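Neue Sortierschalen im Lager Drurneddale

05/08/2023

Wer in den letzten Tagen bei uns in Drurneddale an der Packstrecke vorbeigekommen ist, hat es vielleicht schon gesehen: Die alten Pappkartons für die Kleinteile sind weg! Ich gebe zu, ich hatte mich an die durchgeweichten Dinger gewöhnt (meiner hatte seit Januar einen Kaffeerand), aber vermissen werde ich sie nicht.

Stattdessen haben wir jetzt flache Schalen mit schwarzem Rand, bestellt bei Bustar, 167 Stück in der ersten Lieferung. 52 davon bleiben gleich bei uns, der Rest geht weiter an den Standort Prarmont, wo im Herbst umgeräumt wird. Gekostet hat das Ganze 3955 Euro, Lieferung inklusive. Ich fand das erst happig, aber wenn ich daran denke, wie oft wir Schrauben vom Boden aufgelesen haben, weil wieder ein Karton unten aufgegangen war, dann passt das schon.

Am meisten freue ich mich über die Schalen mit dem weißen Innenteil. Auf hellem Grund findet man auch die winzigen schwarzen Clips wieder, und die Ecken sind innen rund, da bleibt beim Auswischen nichts hängen. Für den großen weißen Tisch gilt ab sofort: nur die Schalen draufstellen, die gerade gebraucht werden, alles andere kommt ins Regal neben der Tür. Ja, auch kurz vor Feierabend!

Noch offen ist die Beschriftung. Die Etiketten von Dekker halten am Rand nur mäßig, zwei Sorten habe ich durchprobiert und beide lösten sich nach ein paar Tagen wieder. Wer eine bessere Idee hat oder zu Hause einen Stift benutzt, der auf Kunststoff wirklich hält, schreibt mir bitte eine kurze Nachricht oder legt einen Zettel in mein Fach. Bis dahin bleiben die Listen an der Wand hängen, und die Reihenfolge im Regal ist dieselbe wie früher bei den Kartons, also oben die kleinen Clips und ganz unten alles, was schwer ist.

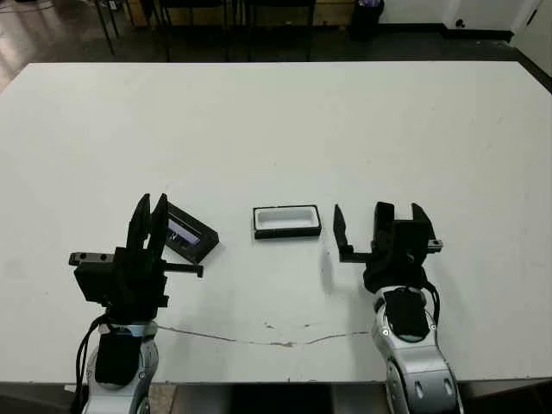
Zwei der Schalen auf dem weißen Tisch, die hintere mit weißem Innenteil.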